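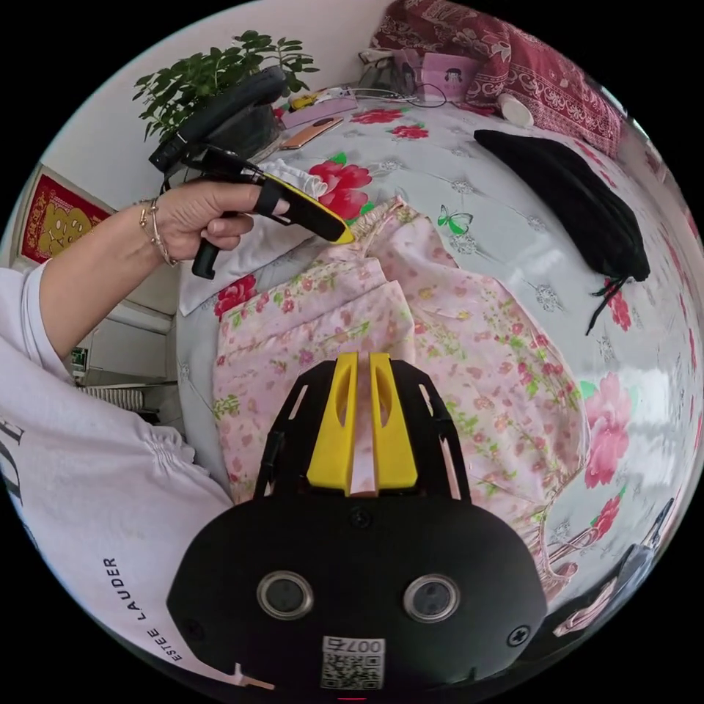 Dobrar roupa em cima da cama, com duas garras: um dia normal de gravação na Clustance.

Quem somos

Olá! Eu sou a Yufang Fan e fundei a Clustance com o Trevor Turcotte, num quarto e sala que servia de escritório, de oficina e (confesso) de lavandaria. Hoje somos mais gente e temos uma morada a sério, mas o trabalho continua a ser o mesmo: mostramos a robôs como se fazem as tarefas de casa, com as nossas próprias mãos.

Passo a vida a explicar isto em jantares de família, por isso já tenho a versão curta bem treinada. Uma pessoa pega numa garra portátil, aperta o gatilho e faz a tarefa como a faria em casa: apanha uma camisola, estica uma manga, arruma uma toalha. A garra leva uma câmara e grava tudo do ponto de vista da mão. Depois juntamos muitas gravações da mesma tarefa, limpamos, etiquetamos e entregamos às equipas que treinam os robôs. A minha mãe continua a dizer às vizinhas que eu trabalho em limpezas, e eu já desisti de a corrigir.

Como começámos

Antes da Clustance, eu e o Trevor trabalhávamos com teleoperação — comandávamos um braço à distância, com dois manípulos e um ecrã, e demorávamos uma tarde inteira para conseguir meia dúzia de dobras decentes. O braço era pesado, não passava nas portas e morava sempre na mesma bancada. Ora, ninguém dobra roupa numa bancada de laboratório! Dobra-se na cama, com o telemóvel pousado ali ao lado e uma manta amontoada contra a parede. Foi daí que veio a vontade de levar a gravação para as casas das pessoas.

O primeiro protótipo chamava-se Gument e era horrível. Pesava demasiado, o gatilho prendia, e ao fim de uma manhã já ninguém sentia o polegar. O Zhenhua Jia entrou na equipa precisamente para o desmontar e redesenhar a pega, e ficou para tratar de tudo o que tenha parafusos.

O que fazemos

A maior parte do nosso trabalho é com tecido, que é a coisa mais teimosa que conheço. Uma caneca tem sempre a mesma forma. Uma blusa com folhos nunca cai duas vezes do mesmo modo, e é preciso ver muitas mãos diferentes a pegar-lhe. Até agora gravámos 2419 sessões de roupa, em 70 casas, com gente que dobra de todas as maneiras possíveis (há quem enrole as meias, há quem faça um nó, e eu tenho opiniões sobre o assunto que guardo para mim).

Também continuamos a fazer teleoperação, quando o cliente precisa de dados recolhidos no próprio robô. Para isso temos uma sala com 5 postos, a que chamamos Savchuk, onde a Chenxi Bai forma os operadores novos. Ela tem uma paciência que eu não tenho. Começa toda a gente pelo pano de cozinha, depois vem a T-shirt, e só lá mais para a frente é que deixa alguém aproximar-se de um lençol de elástico.

O Jinfeng Zeng cuida da parte que não se vê: recebe as gravações, acerta os tempos das duas mãos e deita fora o que não presta. Quando ele aparece à minha porta com o portátil aberto, já sei que temos de repetir alguma coisa.

Gravar connosco

Trabalhamos com pessoas que gravam em casa, ao seu ritmo. Não é preciso saber nada de robótica. Levamos o material, passamos uma manhã consigo a treinar os movimentos e combinamos quais as divisões que podem aparecer. Pode usar as suas roupas, os seus lençóis, as suas pulseiras — gostamos que a casa pareça uma casa. Só pedimos que vá devagar no início e que não arrume tudo antes de nós chegarmos!

As novas turmas de formação abrem em março. Se tiver jeito para costura ou engomadoria, diga-nos logo na mensagem, ando há que tempos à procura de quem saiba dobrar uma camisa como deve ser.

Para empresas e laboratórios

O pacote mais pequeno que preparamos tem 2000 demonstrações de uma só tarefa, já revistas. A Letier, que foi o nosso primeiro cliente, começou exatamente por aí, com toalhas de rosto. Se quiser visitar a sala Savchuk e experimentar a garra, escreva-nos pelo formulário de contacto. Normalmente sou eu que respondo, quase sempre ao fim da tarde, depois de recolher as baterias.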